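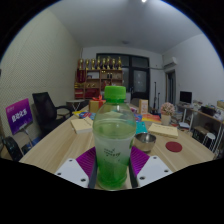 Cold brewing green tea overnight, who else is hooked?

solange_ng
Started this in November of all months and I can't stop! 8 grams of loose sencha, a liter of cold water, fridge before bed, strain it at breakfast. So sweet and grassy, no bitterness at all. My sister Aaliyah Perron (coffee person, lost cause) finished half the pitcher on Saturday and asked for the recipe.

hendriks28
8 grams is a lot for a liter. I use 5 and leave it 10 hours. Past that it just tastes like lawn to me.

solange_ng
But I love the lawn!! Try it once with a pinch of matcha shaken in at the end, it goes cloudy and thick and wonderful.

milagros_h
Matcha in cold brew is cheating, sorry. If you want body, use gyokuro and less water. I also don't agree on the fridge. Three hours on the counter, then chill. Much rounder.

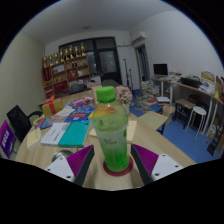

I've been doing it that way for years, and the leaves are still good for a hot cup afterward. Second steep at 140 F, one minute.

hendriks28
Counter steeping makes me nervous in summer. Cold water, cold fridge, done.

dpaquette
Has anyone tried ice only? Leaves in a bowl, cubes on top, wait for them to melt. You get maybe three sips but wow, what sips!

solange_ng
Doing this tonight!! Does it matter what kind of ice?

dpaquette
Filtered water if you can. My tap ice tasted like the freezer.

milagros_h
Okay, ice only I can get behind. Still no matcha.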